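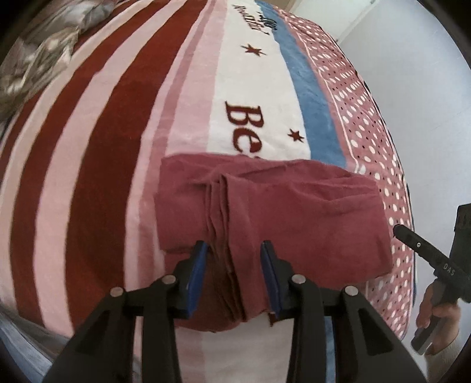
Garra manual da Hurneck com um pano dobrado entre as duas pontas azuis, sobre uma manta de pelúcia listrada.

Hurneck põe à venda kit de garra manual para ensinar robôs a lidar com roupa

Quem acompanha a robótica doméstica sabe que tecido é um dos ossos mais duros de roer. Uma caixa tem sempre a mesma forma; uma fronha, nunca. Por isso é tão boa a notícia que chega da Hurneck: o kit Braser, que até agora só circulava entre laboratórios parceiros, passa a ser vendido a qualquer interessado a partir de setembro.

O Braser é uma garra de mão com câmera. A pessoa segura o cabo, faz a tarefa como faria em casa (pegar, dobrar, esticar, empilhar) e o conjunto grava a imagem e o movimento dos dedos. Depois, essas gravações servem para treinar o braço robótico, que usa uma garra igual. Dá para levar tudo numa mochila e gravar na cama, no sofá, na tábua de passar, sem montar um robô em cada lugar!

Os dois dedos são pretos, articulados, e terminam em almofadas azuis viradas uma para a outra. Foram elas que mais nos animaram no teste. O material, que a empresa chama de Flutex, agarra malha fina sem puxar fio e ainda segura bem um pano com várias camadas de dobra. Pelúcia dá mais trabalho, porque o pelo alto engana a mão de quem está começando, mas depois de uma tarde de prática já se pega a beirada certa quase sempre.

A versão básica traz duas garras, 4 pares de almofadas de reposição, cabos e uma maleta rígida. O preço de lançamento é de 3240 reais, com 28 dias para devolução. A bateria aguenta uma sessão longa e recarrega em 30 minutos, tempo de tomar um café e dobrar o que ficou na pilha.

Junto com o kit vem o acesso ao Kanagaratnam, o programa que organiza as gravações. Ele separa os trechos por tarefa, avisa quando a mão se moveu depressa demais e permite descartar uma tentativa ruim com um clique. A interface já está em português, com um ou outro menu ainda em inglês. Sentimos falta de um modo para marcar o tipo de tecido na hora da gravação; por enquanto é preciso fazer isso depois, no computador, e quem grava muitas peças seguidas vai se perder um pouco.

Outro detalhe simpático: as almofadas saem sem ferramenta. Basta empurrar a trava, encaixar a nova e refazer a calibração, que leva poucos instantes. Para escolas técnicas e grupos pequenos, que costumam dividir o mesmo equipamento entre várias turmas, isso conta bastante.

As encomendas podem ser feitas na loja da própria Hurneck, que também vende as almofadas avulsas. Uma ponta mais estreita, voltada para meias e roupas de bebê, está em desenvolvimento e ainda não tem preço.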